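Andby Residence Services Forum
Laundry and Linen > Procedures and Questions
Topic: Sorting red garments with white trim

Posted by: s_rodrigues_linen
Colleagues,

I am requesting comment on the sorting rule for garments that combine a strong color with white trim. The current Andby laundry guide, as revised in May, directs staff to place any item with visible white on it in the light load. It also directs staff to place any red item in the dark load. A red garment with a white striped band at the collar or waist therefore falls under both rules, and staff at the two Trillcombe buildings have been applying them differently.

I would like a single written answer that I can post in both sorting rooms. Please state your building's present practice when replying.

Sowmya Rodrigues
Linen Coordinator, Trillcombe

Posted by: btalavera
Ms. Rodrigues,

Our practice at Sastry House is to treat the main color as the deciding factor. Red goes with dark, whatever the trim. We wash on cold with the short cycle and remove the load promptly when the cycle ends. Most of the pink trim I have dealt with came from garments left sitting wet in the drum over a shift change.

I do not support a separate load for trimmed items. We process over 400 pieces in a normal week, and a further category would require another bin in a room that has no floor space for it.

Bienvenido Talavera
Sastry House

Posted by: j.tichy
I must disagree with Mr. Talavera on the separate load. New red cotton should be washed alone until the rinse water runs clear, and this applies with more force when the same garment carries white. The cold cycle reduces the transfer of dye but does not prevent it. Residents notice a pink collar, and the replacement claim comes to this office.

I would also ask that we address the sorting surface, on which the guide is silent. A red and white pile on gray fabric is easy to read, even when it is bunched up and the stripes are folded into the red.

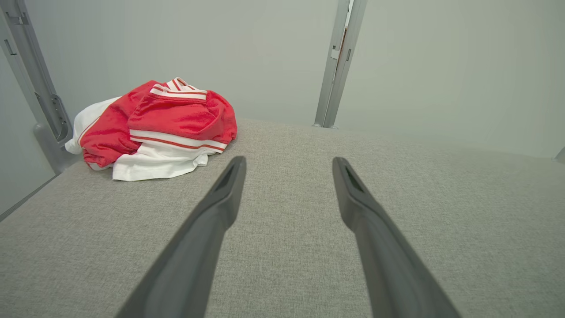
Proposed wording for the guide

1. Open out each garment fully before assigning it to a load. A crumpled item may hide a white band at the hem or cuff.
2. Place red garments with white trim in a mesh bag marked "Trim."
3. Wash marked bags on cold, apart from plain whites and apart from new dark items.
4. Remove the bags at the end of the cycle and lay the garments flat.

Comments on the wording are welcome. I can submit it with the next revision.

Janka Tichý
Resident Claims

Posted by: btalavera
Thank you for the draft. I withdraw my objection in part. A mesh bag does not require another bin, and we already hold a supply of them. I still consider step 3 too strict. If the bag is to be kept apart from new dark items, sorting staff must know which dark items are new, and the intake form does not record this.

Step 4 also presents a difficulty. Our drying racks are full by 10:00 in the morning. Hanging should be permitted.

Posted by: nsalian
With respect to intake: form 335 has a remarks line that is rarely used. Staff could enter "new" there at no cost. Residents are generally willing to say so when asked at the counter.

On the sorting surface, I would caution against fabric coverings in the sorting room. Ours was removed last year on the ground that it collected lint and had to be laundered itself. A plain wipeable tabletop has served us well. I accept that the gray is easier on the eyes than our white one, on which pale trim is hard to pick out.

Nandini Salian
Intake Desk

Posted by: j.tichy
Ms. Salian's point on the remarks line is accepted, and I will add it to step 1. I will change step 4 to read "lay flat or hang."

I would keep the fabric covering as an option. Garments slide on a smooth tabletop when they are turned and folded, and a woven cover holds them in place. It can be shaken out daily — ours is.

Posted by: m_chowdary
Has anyone tried the Roltico color-catching sheets for this purpose? Our building has a box on the shelf but no instruction on when they are to be used.

Muthu Chowdary

Posted by: s_rodrigues_linen
Mr. Chowdary, they are not in the approved supply list at present. Please hold the box and do not use it on residents' clothing until I have confirmed with Purchasing.

To the others, thank you. I will post the amended steps in both Trillcombe sorting rooms as interim guidance. The choice of table covering will be left to each building. Mr. Talavera, kindly let me know whether Sastry House will adopt step 3 or continue as before, so that I may note it on the sheet.

Posted by: btalavera
Sastry House will adopt steps 1, 2 and 4. We will continue as before on step 3 until the intake desk has begun recording new items.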